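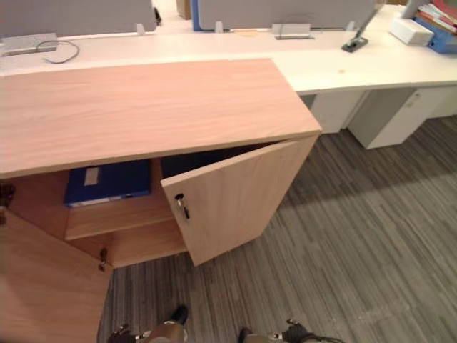

Pre-run safety and inspection checklist, two-arm station, cabinet and binder task
Site: Jemotdale, open-plan office area
Purpose: comparison of the Kelline and Skála hand sets on the same pair of arms
Controller: Iltis
Valid for: Tuesday session, both hand sets

Status codes: P = pass, F = fail, C = pass with comment, N = not applicable. Items marked F stop the run until they are cleared and initialed.

Section 1. Work area

1.1 Carpet in front of the cabinet clear of loose objects and trailing power leads. P
1.2 Cabinet doors open to their full swing by hand, without binding. P
1.3 Door hinges checked for play, upper and lower. C
Comment: slight vertical play on the right door when lifted. Same amount before and after the Kelline runs. Recheck before the next hand change.
1.4 Door lock key removed or its position noted. C
Comment: key left in the lock. Treat the key as a snag point for fingertips and cables. The right-hand path in the Iltis program has been moved out to give 35 mm clearance from the edge of the open door. Do not bring it back in to save cycle time.
1.5 Interior shelf seated and level. P
1.6 Desk behind the cabinet: screen clamps tight, cables kept back from the cabinet top. P
Comment: the desk is outside the programmed reach, but a dropped folder can slide onto it.
1.7 Walkway marked and people at nearby desks told before power-on. P

Section 2. Arms and controller

2.1 Emergency stop tested from the operator position and from the far side of the station. P
2.2 Protective stop tested with each arm moving separately, then together. C
Comment: with both arms moving, the left arm settles later than the right. Within the limit set for this station. Logged for comparison with the second hand set.
2.3 Speed limit loaded and read back from the controller. P
Comment: 20 percent for all paths inside the cabinet, both hand sets. The comparison is not valid if the limits differ.
2.4 Joint covers and visible fasteners checked by hand with power off. P
2.5 Tool weight and center of mass entered for the mounted hand. F, cleared
Comment: Kelline values were still loaded after the Skála hands were fitted. The arms drifted down slightly when released in free-drive mode. Values corrected, free-drive repeated, no drift. A tool data check has been added to the hand change steps in Section 5.
2.6 Wrist modules secure, no rotation under hand load. P

Section 3. Test objects

3.1 Binders and folders free of broken rings, staples and sharp edges. C
Comment: scuffed covers are acceptable. Use the same worn items for both hand sets. A new cover is slicker and changes the grip result.
3.2 Labels firmly attached. C
Comment: one spine label was lifting at a corner and was pressed down. Remove the item if the label lifts again.
3.3 Start position of each item set by hand against the written layout. P
Comment: an item placed on the cabinet top is allowed to overhang the front edge, and the finger approach depends on that overhang. Set it with the spine to the front. Layouts with the item pushed fully back are to be run as a separate series.
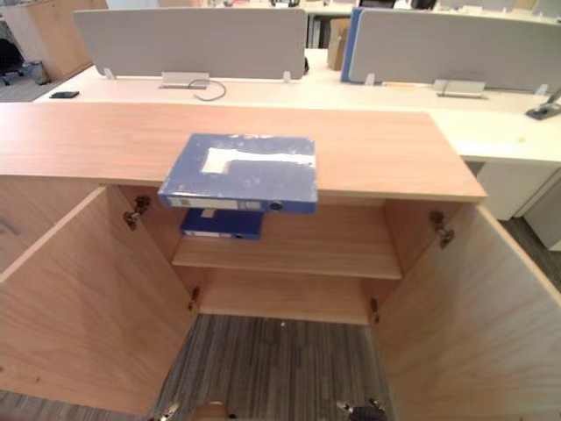 3.4 Item on the shelf and item on the top checked separately for free movement. P
Comment: slide each one forward by hand before the first run. If the lower item catches on the shelf, record it and do not count the pull against the hand.
3.5 Lower bay clear to the back panel. P
3.6 Item weight recorded. P
Comment: weigh binders with their contents. Empty covers are listed on their own line.

Section 4. Hands

4.1 Finger travel, open and close, at low speed with no object. 
Kelline: P
Skála: P
4.2 Opening width measured at the fingertips. 
Kelline: 78 mm
Skála: 117 mm
Comment: the wider opening allows a flat approach from the spine side. At full opening the Skála thumb comes close to the underside of the shelf. Limit the opening in the controller for shelf picks.
4.3 Fingertip pads clean, no lifting at the edges. 
Kelline: C
Skála: P
Comment: one Kelline pad showed a lifted edge after the shelf runs. Pad replaced and the affected runs repeated.
4.4 Hold on power loss, object at low height over a mat. 
Kelline: P
Skála: C
Comment: the Skála hand relaxes slowly. Stand clear until the object is on the mat. Do not reach in to catch it.
4.5 Wrist cables tied back and checked over the full range of wrist rotation. 
Kelline: P
Skála: C
Comment: cable loops stand off the wrist and can reach the door edge when the elbow drops. Rotate both wrists to their end stops with the doors open before each series. Trim or sleeve any loose strands at the bundle end.
4.6 Two-hand hold, large flat item. 
Kelline: C
Skála: C
Comment: glossy covers are the hardest case in this comparison. The thumb needs to bear on the face, with the fingers along the edge. A hold with the fingertips alone let the item rotate with both hand sets. If the item turns out of level, stop the arms and support it from below before releasing.

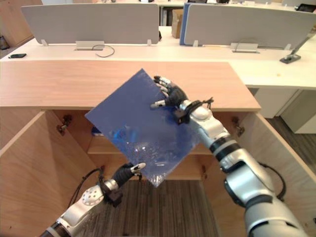
Item 4.6: two-hand hold on a blue flat item, turned cornerwise in front of the cabinet.

4.7 Hand-to-hand clearance during the hold. C
Comment: the distance is not monitored by the controller. Operator to watch the fingertips and keep one hand on the stop.
4.8 Finger temperature after the series, checked with a contact probe. P

Section 5. Hand change

5.1 Arms parked, power off, stop button pressed in.
5.2 Connector seated and locked. Pull test by hand.
5.3 Mounting screws tightened in a cross pattern and marked with paint.
5.4 Tool data loaded for the hand now fitted. Read the values back aloud.
5.5 Free-drive check, each arm. No drift accepted.
5.6 Repeat items 2.1, 2.2 and 4.5.

Section 6. Open points

6.1 Right door hinge play (1.3). Tighten before the next session.
6.2 Settling time of the left arm (2.2). Compare logs from both hand sets.
6.3 Shelf pick opening limit for the Skála hand (4.2). Temporary value in use, needs a measured one.
6.4 Cable routing at the wrists (4.5). Shorter loops to be tried on one arm first.
6.5 Items pushed fully back on the cabinet top (3.3). Series not started.

Result: station released for supervised runs only. Unattended running not permitted with either hand set.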